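We use cookies to remember your settings and to see which posts people read. Accept / Manage preferences

Getting the room ready, or how I spent Monday with a red cloth

So my aunt Loan Dương (everybody calls her Loan, even the mailman) has had a guest room for rent in town since I was in high school, and for all those years I've managed to be busy whenever she needed help turning it over. I had exams, I had a dentist appointment, I had a cold. Then in November she called me at seven in the morning and said her regular helper was away until the weekend, and could I please come do the counter and the tray and the towels, and I ran out of excuses before I'd even had coffee.

I thought I'd be done in half an hour. I'm a clean person! I own a mop! But there's cleaning a room so you can live in it, and then there's cleaning a room for a stranger who's going to walk in with a suitcase and look at everything for the first time, and I'd never really done the second kind.

Loan gave me the key, a bag of cloths and a page of notes in her tiny handwriting. Beds first, bathroom second, counter last. She'd underlined "last" twice. I did the counter first anyway, because it's right there when you come in and it looked like the easy bit, and then of course I shook out the old bedspread and had to do the whole thing over again. Fine. Lesson learned.

The counter itself is that dark brown kind that looks wonderful for four minutes after you wipe it. Then the light moves and you find the streaks. I went over it with a damp cloth, then a dry one, then my sleeve (don't tell her), and I got down with my chin level to the wood to look across it the way my grandfather used to look at a pool table.

Then you get to the little things that live on it, and those are what eat up your morning. The tissue box, for one. I'd never in my life wiped a tissue box. But it's white, and white things pick up every fingerprint in the county, and Loan's notes said "tissue box – top, sides, UNDER." So you hold it still with one hand and go over it with the other, and you go easy near the opening so you don't drag the cloth across it and make a mess of what's inside.
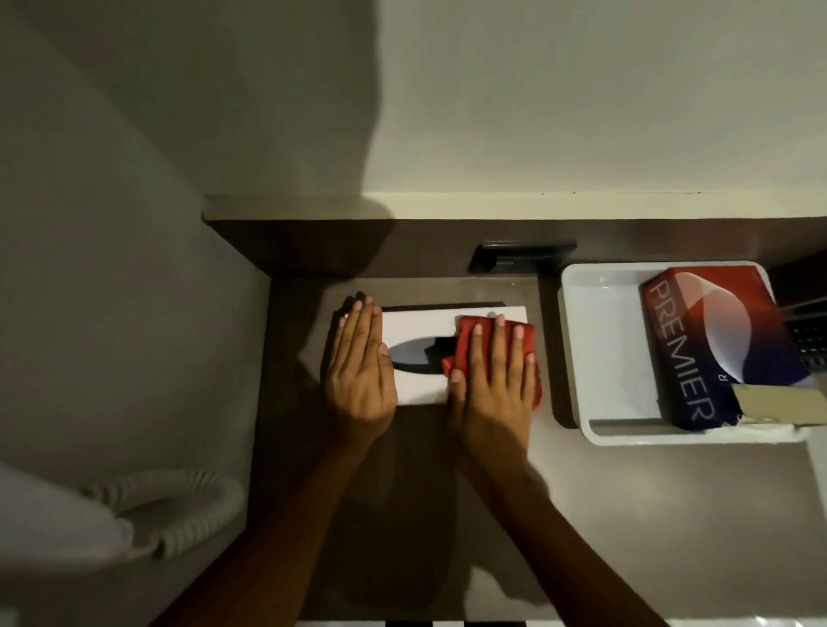
I texted my friend Delwyn Tapsell halfway through to complain, because Delwyn worked front desk and then housekeeping at a place called the Prallell for six years and I figured I'd get some sympathy. What I got was a phone call. "Are you using the same cloth for everything?" I said define everything. There was a silence. Apparently you keep one color for the bathroom and one for the rest of the room and you never, ever let them meet, and if you've only got red ones then you'd better tie a knot in the corner of the bathroom one. I tied the knot. I hadn't started the bathroom yet, so no harm done, but I felt very seen.

Delwyn also told me to wipe the sockets and switches with a dry cloth only, and to do the phone. I'd forgotten there was a phone! Loan still keeps a desk phone in there, with the curly cord and everything, and I asked her once why she doesn't get rid of it when every guest has a cell. She said Kwadwo Zakaria used it. Kwadwo is her favorite guest of all time. He comes through twice a year for work, stays three nights, and calls her on the room phone to say good morning, even though she lives upstairs and he could just as easily knock. So the phone stays, and somebody has to clean between all those little buttons, and on Monday the somebody was me. A cotton swab works well. A toothpick does not.

Then the tray. I have opinions about the tray now.

The old one was a bamboo thing that had gone gray in the corners, and last spring Loan finally replaced it with a white plastic one from Hoàng, the restaurant supply store behind the bus station. I thought it looked a bit like something from a school cafeteria when she brought it home, and I said so, and she didn't speak to me for the rest of lunch. I take it back. It wipes clean in one pass, the rounded corners don't trap crumbs, and everything you put in it looks like you meant to put it there. You can set down a paper cup and a crumpled receipt and it looks like a display.

What goes in it is a whole debate in my family. My cousin Trí Ngô thinks it should be snacks. He wants chips, he wants the peanut candy, he once left six cans of soda in there and Loan found them on the floor the next morning because the guest had needed the space. My other cousin, Tâm Lục, stayed at a hotel in the mountains once that had a single flower in a glass, and she's never gotten over it. Loan's own view is that people who've just gotten off a bus want to wash their face and find something to wipe it with, and they don't want to hunt. So it's cloths and something to read, with a little room left over for keys.

I'm with Loan on this one. I've stayed in places with so much stuff laid out that I ended up piling it all in a drawer just to have somewhere for my glasses.

The folding, though. I was not prepared for the folding! Her notes said "fold white, thirds, press flat" and there was a small drawing that might have been a cloth or might have been an envelope. My first one looked like a diaper. My second looked like a slightly better diaper. What finally helped was doing it right there in the tray, where the raised rim gives you something to square up against, and using one hand to pinch the edge and the other to hold everything down flat while you tuck. If you lift both hands at once it springs open and you start over. I started over a lot. 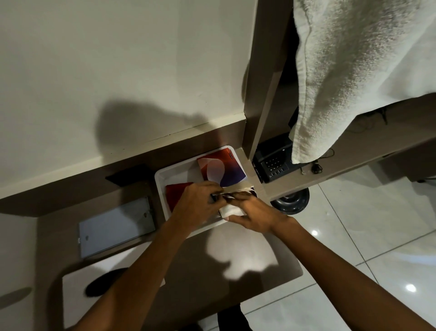
Folding in the tray, with the big towel hung over the partition and Kwadwo's phone on its shelf.

I should say something about towels while I'm at it, because I spent more time on those than on the bed. Loan buys hers from Prekley and she's been loyal to them forever. I looked up what a set costs these days and nearly fell off the couch. She pays 300 for the small ones as a bundle and I honestly don't know how she makes it work with the room going for what it goes for. But they're thick, and they come out of the wash looking the same as they went in, and when I suggested something cheaper she just handed me one and said "dry your hands." I dried my hands. Okay, Loan.

The big ones she likes hung up where you can see them when you come in, and the small ones folded. I'd have stacked the lot on the bed with a ribbon, but when I tried that she said it looked like a wedding.

A few things I'd do differently, mostly for my own benefit next time I get the seven o'clock call. I'd bring more dry cloths, at least twice as many as I think I need. I'd do the floor after the counter, because those shiny white tiles show every single speck that comes down, and I mopped them twice. I'd move all the small stuff onto the bed in one go before wiping. I kept shuffling the tissue box from left to right like I was playing a shell game. And I'd eat breakfast.

It took me until one in the afternoon. Loan came down, ran a finger along the ledge at the back of the counter (the one spot I'd only done once, how did she know), looked at the tray for a long while, turned one cloth a tiny bit to the left, and said it was good. Then she made me noodles at her place and told me about the Juvus people, who want her to list the room on their site and keep sending her emails about it. She's not going to. She's got Kwadwo, and she's got the people Kwadwo tells.

I'm on again in two weeks. If anyone has a trick for getting streaks off dark wood that doesn't involve a sleeve, please put it in the comments, I'm begging you.

Last updated: November

Recent posts
My aunt's notes, decoded
Three ways to ruin a bamboo tray
What I keep by the front door
Noodles for after you've cleaned something
The great soda can argument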